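Keeping a Workbench You'll Want to Come Back To

I've had the same bench in the garage since we moved to Trumorham, and for the first few years I could hardly find the top of it. Paint cans, jars of screws, a toaster I swore I'd fix — you know how it goes! What finally helped was giving myself ten minutes at the end of every job to put things back, even when supper was calling.

Start with the surface itself. Wipe it down with a barely damp rag and a drop of dish soap, then go over it with a dry one. Old glue usually lifts with a plastic scraper if you warm it first with a hair dryer (go slowly, and keep the nozzle moving).
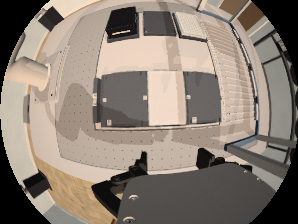

Small parts are the real trouble on any bench, and my neighbor Josée McKinnon taught me to sort them before I start and never halfway through. She uses muffin tins, bless her, and I use old jar lids. I also like my bigger pieces lined up in a row along the top of the table, like the black box, the flat gray plate and the white rack, so the middle stays free for the work at hand.

For sanding out scratches, I start with 400 grit and finish with 600, always along the grain. A little paste wax afterward makes the next cleanup so much easier, and I put on a fresh coat every March.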